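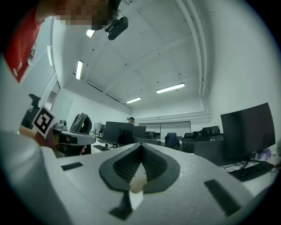

November 2018

My neck is stiff and I blame the new room. We moved the bead club out of Nhi's dining room (her mother wanted the table back, fair enough!) and into the place Bảo Vũ found for us, and it's so much bigger that I keep looking around like a tourist when I should be looking at my hands. The light is the best part. There are long fluorescent tubes up on a white ceiling that's all divided into shallow panels, and a bunch of white pipes bending off along one side, and after a whole winter of squinting under Nhi's one yellow bulb I could have kissed every fixture up there. Tubes do make everything a bit green, though. My good amber beads looked like cough drops.

So we spent the evening on sorting, which I love and everybody else puts up with. Hằng brought the big jar from her aunt, the one with everything in it, buttons and seed beads and bits of broken necklace, and we tipped it out onto trays. I did the tiny pale ones. You have to pinch them just right or they ping off across the floor and that's the last of them until somebody finds one barefoot. Heiðrún uses a damp fingertip and swears by it. I tried it and ended up wearing more beads than I sorted.

Erzsébet turned up late with a poppy seed roll and then of course we had to stop. She wants us to do a table at the January craft sale and has already worked out that we need up to 100 bracelets, at 12 dollars apiece, and I said who is making all these bracelets, and she just cut me another slice. I have finished 10 since summer. Two of those I restrung because the elastic went.

I should write down the thing about the elastic before I forget. Hằng says to stretch it before you thread anything, really pull on it, and then the knot holds. A dab of glue after. I've been skipping the stretching all this time, oh well.

Walked home the long way with Nhi and we talked about her sister's move and whether she'll take the cat. I think she will. Nhi thinks the cat will decide.

Need to buy: small lidded boxes, more clear elastic, a cushion for that awful chair. Also ask Bảo what we owe him for the room, he keeps waving it off and I don't like that. And call Mom about the leftover velvet, she had a whole bag of it in the hall closet and it would look so nice under the bracelets if we do end up having a table.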